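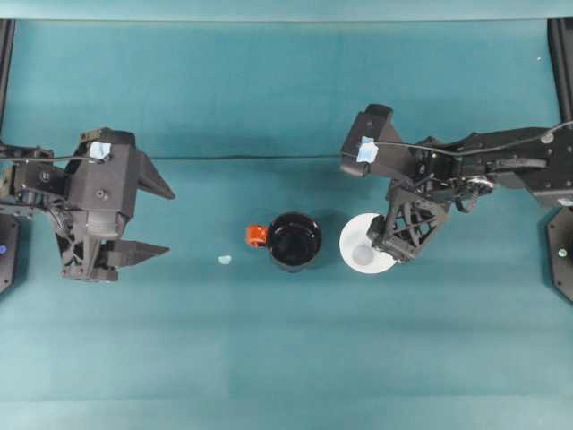
Club Resources > Matchday > Writing a match report

How to write a match report for the club site

Every team at Tutholm gets a report on the site after a league or cup game. The first team's is written by whoever is on the rota, and the youth and women's sides send in their own. If you haven't done one before, follow the steps below and you should be finished within an hour of the final whistle.

Before kickoff

Get the team sheet from the manager or the assistant. Copy down the full squad with shirt numbers, including the substitutes, and check the spelling of any name you haven't written before. Ask the visiting team for theirs too. Ilow and Prosser both hand theirs out in the clubhouse before the game, but most teams in the division will only read it to you, so bring a pen.

Write down the referee's name and which way each team is kicking in the first half. The second one sounds pointless until you're trying to remember which end the penalty was at.

During the game

Keep a simple running log. Put the minute on the left and what happened on the right:

12 Ocampo shot from edge of box, keeper tips over
19 yellow, Prosser no. 6, late tackle
31 GOAL Tutholm, Kombo header, corner from left

Use your own watch and start it when the referee blows. Stop it at halftime and start again at 45. Goals in stoppage time are written as 45+2 or 90+2, never 47 or 92, because 47 means two minutes into the second half.

Don't try to log every pass. Goals, clear chances, cards, substitutions, injuries and anything the referee had to talk to a captain about will give you more than you can use. If you miss who got the assist, leave a gap and ask a player afterward.

If a goal looks like an own goal, check with the referee. The league goes by the referee's card, and our goal records have to match it.

Writing it up

Start with the result. The first sentence should have both teams, the score and the competition in it. The second should say what decided the game. A reader who stops there should still know what happened.

Sarahí Ocampo's opening from the October game against Ilow is a good one to copy:

"Tutholm came from behind to beat Ilow 2-1 in the second round of the Festance Cup. Nafula Kombo scored both goals in the last twenty minutes after the visitors had led at the break."

After that, go through the game in order. One paragraph for the first half and two for the second is normal. Give each goal its own sentence or two: who started the move, who made the last pass, how it was finished. Leave out chances that came to nothing unless they were close.

Keep it to 300 words. Reports that run longer get cut from the bottom, so don't save your best line for the end.

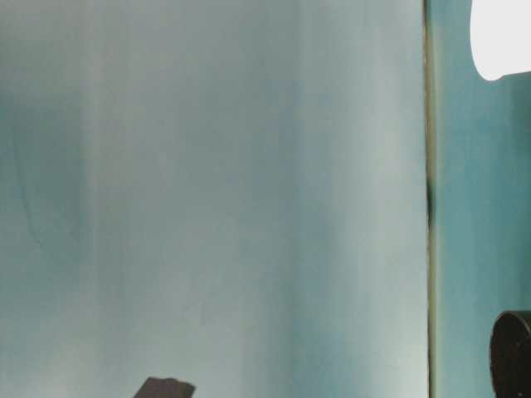 Use the past tense all the way through. Give a player's full name the first time and the last name after that. For under-16s and younger, use first names only, and don't name a child who was sent off or hurt.

Write "we" only in quotes. The report should say "Tutholm," even when it's obvious whose site it is. Go easy on the referee. If a decision changed the game, say what was given and move on.

Adding a quote

One quote is enough. Catch the manager or the player of the match before they reach the showers and ask something specific, such as why the shape changed after halftime. "How did you feel out there?" gets the same reply every week. Read the quote back to them before you leave.

Lineups and attendance

Put the lineups under the report, starting eleven first, then the substitutes who came on with the minute in brackets. Unused substitutes go last.

Attendance comes from the turnstile count and is written with a comma: 2,258 for the Prosser derby. If the gate hasn't been totaled, leave the line out and add it the next morning.

Sending it in

Read it once out loud, check the score in the headline against the score in the first sentence, and upload it under Reports in the matchday folder. Mark it "ready" when it's done. Drafts without that mark stay hidden from the site.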